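Office Floor Inspection — Fire, Egress and Electrical Checklist
Clorero building, unit 2662
24/11/2020 — Inspected by Vicente Alarcón

1. Exit routes
Main corridor clear to full width. OK.
Exit sign over stair door lit on test. OK.
Stair door does not latch from a slow close. FAIL. Closer to be adjusted and retested.

2. Extinguishers
Gauge in the green, pin and seal present. OK.
Service tag legible, last serviced in March. OK.
Bracket by the copy room is loose at the top screw. Minor.

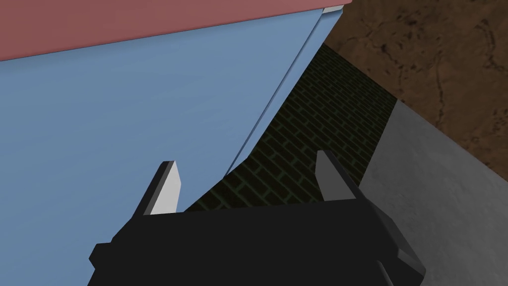

Section 2, close view.

3. Electrical
Power strips plugged straight into wall outlets, none chained. OK.
Panel door closes and the directory is filled in. Two entries are out of date — correct before the next visit.
Space heater under a desk, no tip-over switch. FAIL. Remove.

4. Storage and tall furniture
Tall units to be fixed to the wall or floor. Fixings were checked by hand, not load tested.
Handles and door hardware tight. OK.
Nothing stacked on top within 50 cm of a sprinkler head. OK.
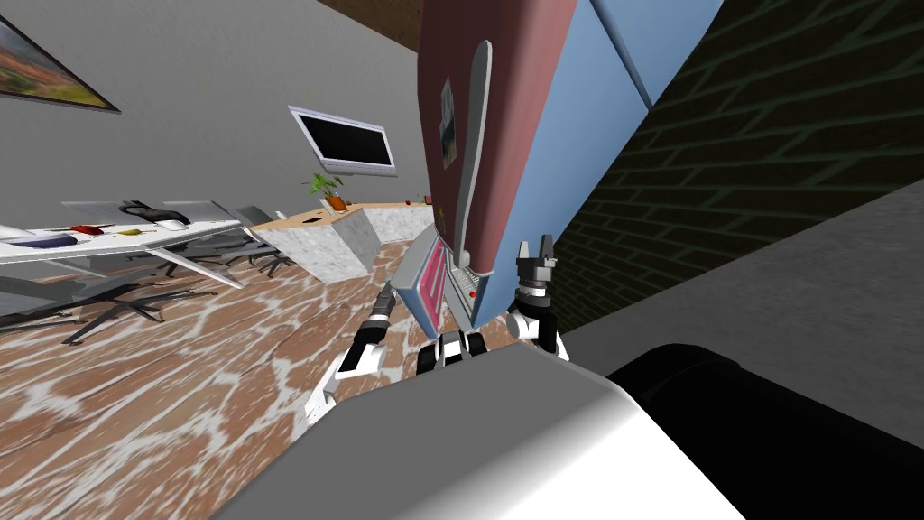
Joaquim Salgado asked for the anchoring item to stay open until the Erkard brackets are fitted, as a hand check says little about how a full cabinet will behave when its door is pulled hard. Accepted. Item 4 stays open.

5. Work surfaces and loose items
Table edges free of splinters and sharp corners. OK.
Liquids kept off surfaces that carry powered equipment. OK.
Floor mat curled at one end, trip hazard. Minor — tape down or replace.

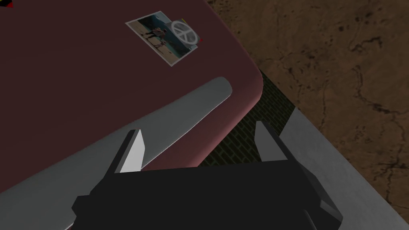
Emergency lighting was run on battery for the full test period and held. The Sudero unit in the rear hall dimmed before the end and should have its battery changed. Log the change in the binder, with the serial number.

Retest of failed items: stair door, heater.

Contact: Valente Building Safety, office 300 | Copyright 2020 | Back to top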